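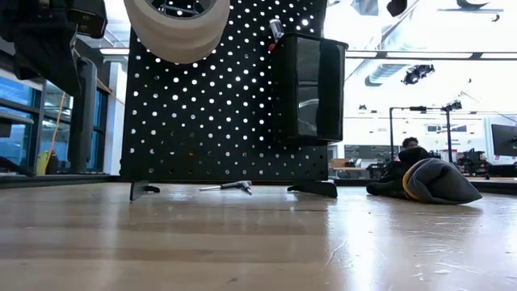
Panel perforado negro sobre la mesa, con el rollo de cinta de carrocero colgado arriba.

Preparar la maleta y el equipo en casa: consejos de taller y de cocina para antes de un viaje

Quien viaja dos o tres veces al año suele perder más tiempo en casa buscando cosas que en el aeropuerto. Los consejos que siguen salen de las notas que reparte Skisosora entre los viajeros de sus rutas de montaña y de costa, ampliadas por Karim Farah, que prepara el material de los grupos. Sirven igual para un circuito organizado que para unos días por libre con el coche cargado.

Etiquetar con cinta de carrocero

La cinta de papel se arranca con la mano, admite rotulador y se despega de casi todo si no pasa mucho tiempo al sol. Para botes, bolsas de tela y cargadores es mejor que las etiquetas adhesivas de oficina, que dejan cola.

Escriba la etiqueta antes de pegarla, con la tira apoyada en una superficie dura. Doble un centímetro de un extremo hacia dentro y tendrá una lengüeta para quitarla después. En botellas, dé la vuelta completa y monte un poco la cinta sobre sí misma; pegada solo por delante se levanta con la humedad del neceser.

No deje etiquetas puestas en maletas rígidas de un viaje a otro. El calor de un maletero ablanda el adhesivo y luego hay que frotar con aceite de cocina y un paño, dejar reposar diez minutos y lavar con jabón.

Cremalleras que se atascan

Casi siempre es arena o hilo. Cepille los dientes en seco con un cepillo de dientes viejo, por dentro y por fuera, y tire de los hilos sueltos con unas pinzas. Después pase una vela blanca o un trozo de jabón seco por los dos lados y abra y cierre varias veces. La mina de un lápiz blando también va bien en cremalleras metálicas, pero mancha las telas claras.

Si el cursor avanza y los dientes se abren detrás, está dado de sí. Se aprieta con unos alicates pequeños, primero un lado y luego el otro, muy poco cada vez. Conviene hacerlo con la cremallera abierta del todo. Un cursor apretado de más se parte, y entonces toca zapatero.

Si falta el tirador, un clip sujetapapeles aguanta un par de días y una anilla de llavero aguanta años.

Ruedas de la maleta

Dele la vuelta a la maleta sobre una toalla y gire cada rueda con el dedo. Si una se frena, habrá pelo enrollado en el eje. Se corta con unas tijeras de uñas y se saca con una aguja de ganchillo o un palillo. Una gota de aceite de máquina de coser basta. El aceite de oliva se vuelve pegajoso y recoge polvo.

Las ruedas de repuesto se venden por diámetro exterior, ancho y grosor del eje. Mida las tres cosas antes de pedirlas. En algunos modelos el eje va remachado y hay que serrarlo; en otros sale con una llave Allen.

Líquidos sin fugas

Desenrosque el tapón, ponga un cuadrado de film de cocina sobre la boca y vuelva a enroscar. Funciona con champú, aceite, vinagre y detergente. Deje siempre un dedo de aire en el envase si va a volar, y apriete los botes blandos un poco antes de cerrarlos.

Pruebe los botes nuevos la noche anterior, llenos de agua y tumbados sobre papel de cocina. Los de tapón abatible son los que más fallan – mejor los de rosca entera.

Los envases con cierre de presión de Britell que usamos para las salidas de grupo dan buen resultado con cremas, y malo con aceites. Para el aceite llevamos vidrio pequeño dentro de un calcetín grueso.

Especias y café para un apartamento

En un apartamento alquilado suele haber sal y poco más. Un pastillero semanal, bien lavado y seco, lleva siete especias en cantidad suficiente para unos días. Póngale una etiqueta por debajo con el orden. Las molidas finas, como la canela, se escapan por las rendijas, así que van mejor en bolsitas de papel dobladas dentro del hueco.

El café molido pierde aroma enseguida. Divídalo en dosis de una cafetera, en bolsas pequeñas con el aire sacado a mano, y meta todas en un bote. Un cuchillo de cocina con filo decente se agradece mucho, siempre en equipaje facturado y con funda. Para hacer la funda, doble un cartón a lo largo, meta la hoja hasta el fondo y cierre los bordes con cinta.

Botellas y termos con olor

Una cucharada de bicarbonato, agua caliente sin llegar a hervir y toda la noche sin tapar. Por la mañana, cepillo largo y aclarado. La junta de silicona se saca y se lava aparte; ahí está el olor la mayoría de las veces. Si la junta ya tiene puntos negros, se cambia.

Guarde los termos abiertos, con la tapa al lado. Para las mochilas con depósito, cuelgue la bolsa boca abajo con una espumadera o un batidor de varillas dentro para que no se peguen las paredes.

Botas y ropa de agua

Quite las plantillas en cuanto llegue. Rellene las botas con papel de periódico y cámbielo a las dos horas, cuando ya ha chupado lo que podía. Lejos del radiador: el calor seca la cola y la suela se despega en la salida siguiente, a menudo en plena bajada.

La grasa o cera se aplica con el cuero limpio y apenas húmedo, con un trapo de algodón, insistiendo en las costuras. Deje una noche y retire el sobrante.

Los chubasqueros se lavan con poco detergente líquido, sin suavizante. Si el agua deja de formar gotas, pruebe primero con un lavado y un secado suave, si la etiqueta lo permite, y luego piense en el impermeabilizante. El de Kistum en pulverizador cunde menos que el de lavadora, pero permite tratar solo hombros y capucha.

Un peso que no engañe

La báscula de baño no mide bien una maleta apoyada directamente, que suele tapar la pantalla. Pésese con ella en brazos, pésese sin ella y reste. Con básculas de gancho, levante recto y espere a que la cifra se quede fija.

En bolsas de mano conviene conocer el peso en vacío. Una mochila ligera de 1,020 gramos y una bolsa de ruedas de 1,800 se llenan con lo mismo, y la diferencia es un par de zapatos. Apunte el dato en un trozo de cinta en el forro interior.

Baterías y cables

Enrolle los cables en lazos amplios, sin doblarlos en la clavija, y sujételos con una gomilla de pelo o una tira de velcro. Los tubos de cartón del papel higiénico sirven de funda en el cajón, con el nombre escrito por fuera.

Las baterías externas van en cabina. Compruebe la capacidad impresa en la carcasa y, si está borrada, busque la ficha del fabricante antes de salir. Las linternas frontales se guardan sin pilas, o con una pila puesta al revés si el viaje es corto, para que no se enciendan dentro de la mochila.

Altura y cocina

Por encima de los 2,000 metros el agua hierve a menos temperatura y las legumbres secas tardan muchísimo. En refugios y casas de altura es más sensato llevar lenteja roja, cuscús o pasta fina. A 3,000 metros hasta la pasta pide varios minutos más y una tapa que ajuste. Los paquetes cerrados al nivel del mar llegan hinchados; pinche las bolsas de frutos secos con un alfiler y ciérrelas con cinta antes de subir.

La vuelta a casa

Sacuda la maleta vacía fuera, boca abajo, y pase el aspirador con la boquilla estrecha por las costuras. Deje dentro una pastilla de jabón sin perfume fuerte o una bolsita de arroz y ciérrela solo cuando el forro esté seco del todo. Las maletas que se guardan una dentro de otra necesitan un paño entre medias, o las ruedas marcan la tela.

Reponga el neceser el mismo día que lo vacíe. La lista de lo que faltó se pega en la tapa por dentro, y también ahí se anota lo que volvió sin usar.

Figueiredo, la tienda de repuestos con la que trabajamos, pide foto de la rueda y medidas para cualquier encargo. Los asientos de cursor para cremallera los envía en sobre normal, y los ejes solo por paquete.

Texto revisado en octubre de 2021.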